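Ronia five-finger hand, pair, with wrist module

Hands & grippers / Dexterous / Ronia
Item no. 3118-R
Status: in stock, left and right. Demo pair available from the Clanham shop.

Five fingers, human-size, sold as a matched left and right. Silver metal joints, black glove-type covers over the palm and fingers. Wrist module straps on at the base of the hand and carries the electronics, so nothing has to live inside your arm.

Price: $3,118 per hand. Pair price on request, ask, it's better than double. Wrist module is included. Covers included. Arm not included, mounting plate not included (see below, people keep missing this).

What you get

Hand, left or right
Wrist module, bracket and strap
Cable, hand to module, fitted
Cable, module to controller, 2 meters
One set of covers, fitted
One spare set of fingertip covers
Hex keys
Printed quick start. The full manual is a download.

Specs

Fingers: four plus thumb
Thumb: swings out sideways and across the palm, powered both ways
Weight with module: see manual, depends on strap kit
Supply: 24 V DC
Comms: CAN or RS-485, pick when ordering. Can be changed later but it has to come back to us.
Position feedback: every driven joint
Touch sensing: none on this version. Don't order it expecting touch.
Full open to full close: under a second at default speed
Working temperature: 5 to 40 C
Cover material: stretch knit with a rubbery palm coat. Wears out. Sold seperately, packs of five.

Which one should I buy?

We carry three things that do roughly this job and get asked every week, so we put them side by side in the Clanham shop in July. Same pair of arms, same controller, same bench, same operator (Hemi Ruawai, who does our demos and also answers the phone, be patient). The other two were the Grirnurura three-finger and the Hinds parallel gripper, the wide-jaw one.

Short version.

Hinds parallel: cheapest, toughest, easiest to program. If your parts are all the same shape, stop reading and buy the Hinds. You will be done by lunch. Hopeless on anything thin lying flat, unless you make your own fingertips.

Grirnurura three-finger: good middle choice. Strong. Holds round stuff better than either of the others. Bulky though, and on two arms working close together the knuckles hit each other before the parts meet. We gave up on handing over anything small.

Ronia five-finger: slowest to set up, most to go wrong, does the most once it's running. Fingertip pinch is the reason to buy it. Thumb and index close tip to tip and the other three fold away into the palm, so you can get into a tray or between parts without knocking the neighbors. Also the only one of the three where teleop feels natural, new operators pick it up the same day.

Numbers we wrote down

Small-part pinch, pick from flat surface and set down again, 70 tries each, right hand only:

Ronia: 70 tries, 17 misses
Grirnurura: not finished, we stopped the run after it kept pushing the part off
Hinds: 70 tries, more misses than the Ronia with stock tips, fewer with our cut-down tips. Make of that what you will.

Most of the Ronia misses came early, before we redid the zero on the index finger. Should have done that first. Counted them anyway.

Caveats: one bench, one operator, one kind of part. Your numbers will be different. If you have a part you want tried, mail us a handful and we'll run it, no charge, allow a week or so.

Setup notes from the trial

Stuff that isn't in the quick start or is burried in it.

Mounting plate. The hand does not bolt straight to most arms. We stock plates for the common flanges, tell us the arm and we'll match it. If you're making your own, drawing is in the downloads. Get the bolts the right length, too long and they bottom out and the plate rocks.

Strap. Tighter than you think. Recheck after the first hour. Ours crept a bit on the left arm and the module turned on the wrist.

Cable. Leave a loop at the wrist. A proper one. Then run the wrist joint through full travel by hand, power off, and watch the loop. Too short and it pulls at the connector. Too long and it catches on the bench edge.

Zero each finger before you judge anything. Takes ten minutes a hand. The routine is in the controller menu under Hand, then Home, then Single.

Pinch pose. Default pinch closes thumb on index with the others half curled. Change it to fully curled for tray work, it's one line in the pose file.

Speed. Drop to half for the first day. The default is quick and it will surprise you.

Bench height. Set the arms so the hands come up to the front edge with elbows well below. We started too low and spent a morning wondering why the wrist kept hitting its limit.

Ready poses, left open and right pinched

Both hands on the arms at Clanham, in front of the yellow bench with the black trays. We start every run from a pose like this one, one palm open to the table and the other hand already in fingertip pinch. Easy to see at a glance if a finger is off zero.
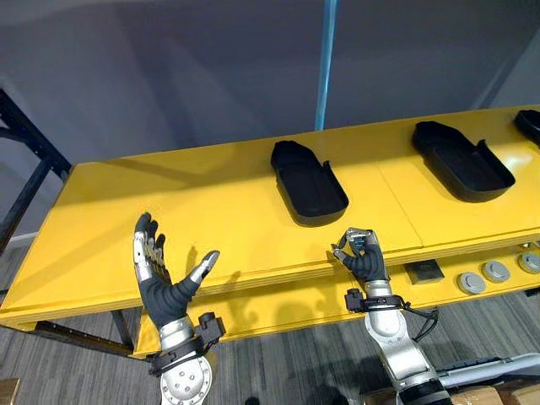 Controller

Works with the Ronia box or with ours. Ronia box is fine for one hand. For two, use ours, both hands on one clock and you don't get the small lag between left and right. Same connectors on both, no adapters needed. Software is a download, no license fee, runs on Windows and Linux. Python examples included. Sample poses: open, fist, pinch, key grip, point, flat.

If you are coming from the Grirnurura, your old programs won't carry over. The Hinds ones will, sort of, open and close map across and that's all.

Care

Pull the covers off once a week and blow out the joints. No oil on the knit, ever, it goes slick. Fingertip covers first to wear, index and thumb way ahead of the rest, so swap those two and leave the others. Silver parts wipe down with a dry cloth. Don't hang the arm up by the hand. Don't use the fingers as a hard stop.

Warranty

12 months parts and labor from ship date. Covers and straps not covered. Crash damage not covered but we'll quote a repair, usually it's a finger and a finger is not expensive. Keep the box, they don't travel well in anything else.

Shipping

In-stock hands go out next working day. Pairs ship in one case. Plates ship with the hand if ordered together. Outside the country, ask for a quote first, duties are yours.

Common questions

Can I buy just the left? Yes, same price.

Can it lift a full toolbox? No. Hook grip holds more than pinch does, limits for both are in the manual. Stay under them. For heavy stuff look at the Grirnurura.

Does the wrist module come off? Yes, strap and one connector. Power down first.

Can I run it without the covers? It'll move. Grip is poor and dust gets in. Not recomended and it does void the warranty.

Will there be a version with touch? Ronia says yes, no date. We'll list it when we have one in our hands.

Trade-ins? On Hinds grippers only, working condition.

Can I come try it? Please do. Call ahead so Hemi can have the arms warmed up and your parts out. Bring more parts than you think you need.

Related items

Ronia cover pack, five sets
Ronia fingertip covers, thumb and index only
Mounting plates, all flanges
Two-hand controller
Grirnurura three-finger
Hinds parallel, wide jaw
Hinds blank fingertips, uncut

Page updated August 2022. Prices good until we change them.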